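Two cameras on the outdoor robot: keep the wide one or go back to the narrow?

Reading time: 2 min
Print this thread | E-mail this thread

tranthorpe_k wrote:
I am comparing two front cameras for our path-following robot in Grerville.

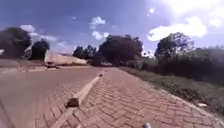
The old camera is a Zernport with narrow lens, the new one is an Esquivel with wide lens. Same mount, same controller, same route, 17 runs with each. With the narrow lens the robot lost the edge of the path 9 times in total. With the wide lens it happened only 2 times. But the wide one has a problem when the sun is in the upper corner: the exposure jumps and the steering becomes nervous for a moment. Which one would you keep?

mudguard wrote:
Wide, no question. You can fix exposure in software, but you can not fix a field of view that is too small. Set the metering to the lower half only. The sky should not vote.

okto_pus wrote:
I don't agree with mudguard. On herringbone brick a wide lens gives you few pixels per brick already at a short distance, and every raised curb becomes a thin line. I would keep the narrow lens and tilt it down. Did you try this?

tranthorpe_k wrote:
Yes, I tried a tilt on the narrow one. It sees the bricks very nicely, but then it has no trees and no horizon, and our heading correction needs them. The metering I did not try, thank you.

okto_pus wrote:
Then your heading correction is the weak part and you are choosing a camera to hide it. Wheel odometry plus a cheap gyro should be enough for a straight path.

mudguard wrote:
Brick shakes a small robot a lot. My gyro drifted badly on such surface until I put rubber under the board.

tranthorpe_k wrote:
I made the metering change. The jump is much smaller now, but the picture still arrives around 40 ms later than from the Zernport. Does somebody know if this is the camera or the driver?

okto_pus wrote:
Driver, probably. Look at the buffer setting first. I still prefer the narrow lens.

Related threads
Rubber mounts for controller boards
Low sun in December: lens hood or filter?
Esquivel driver and buffer size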